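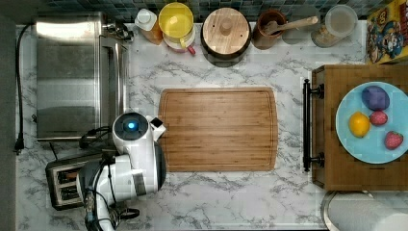

Kitchen robots draw a crowd at Piltis open day

December 29, 2020

Visitors to the Piltis workshop were treated to something a little different when the firm opened its doors for its winter open day, with a morning and afternoon of demonstrations given over entirely to robots that help out in the kitchen.

Piltis has its home in the old Janden building, which many readers will remember from its days as a furniture showroom, and a good deal of the ground floor has been fitted out as a row of ordinary kitchens. They have worktops and tiled walls, toasters and chopping boards, jars along the back and a plate of fruit to one side, and more than one visitor was heard to say that they would happily take the whole lot home with them (robot included!).

Places had to be booked this year and groups were kept small, but 121 people came through the doors over the course of the day, which the firm said was its best turnout so far. Each group spent half an hour at the counters, standing behind a line on the floor while the white robot arm was put through its paces by the Piltis team, and there was plenty of time for questions afterwards.

The jobs on show were everyday ones. The team talked visitors through picking up a piece of fruit and setting it down on a board, moving a plate from one side of the counter to the other, and fetching a spoon out of a pot, and they were quite open about which of these the arm finds easy and which still give it trouble. Soft fruit, we were told, is a headache. A raspberry needs a very light touch, while a lemon will put up with almost anything, and getting one machine to treat the two differently has kept the team busy for much of the year.

The software behind it all is called Vemau, and it learns by being shown a job again and again by a person. The team has recorded 722 of these lessons since February, of which 485 were judged good enough to keep. Younger visitors were especially taken with the idea that the robot goes to school, and several of them wanted to know whether it gets any holidays.

Upstairs, the Cruzado café laid on soup and rolls, all made by human hands, and a collection at the door raised 70 pounds for the local food bank. There was also a small display about the history of the building, with some lovely old Janden catalogues to leaf through, and we could have stayed with those a good while longer than we did.

Piltis hopes to hold another open day in the spring, when it would like to have two arms working side by side at the same counter. Details will be put up on the noticeboard by the main entrance, and booking will again be free of charge.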